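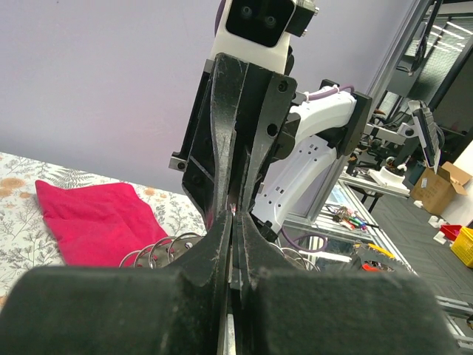 Zwei Greifer vor einer Fläche mit geblümtem Stoff, im Hintergrund ein weiterer Roboterplatz.

Werkstatt-Tipps der Roboter-AG, Teil 4: Greiferbacken pflegen

Staub auf den Backen senkt die Reibung. Vor jeder Übung trocken abbürsten, danach mit einem fusselfreien Tuch und wenig Isopropanol abwischen. Kratzer sind unkritisch, solange keine Kante ausbricht.

Weiche Stoffe langsam greifen. Pieter Botha fährt Tücher mit 95 mm/s an, bei 200 mm/s rutschte die Falte mehrfach weg. Beim Zusammenlegen zuerst die Ecke fassen, dann anheben.

Metallringe einzeln aufnehmen. Die Backen vorher ganz schließen und den Nullpunkt prüfen - Abweichungen im Programm Rirnovero unter Parameter 303 eintragen.

Kabel am Arm mit Kabelbindern in einer Schlaufe führen. Handgelenk einmal von Anschlag zu Anschlag drehen, das Kabel darf dabei nicht spannen.

Schrauben am Greifergehäuse monatlich nachziehen, über Kreuz. Ersatzbacken liegen im Schrank, Fach 2. Entnahme bitte bei Shuzhen Feng eintragen.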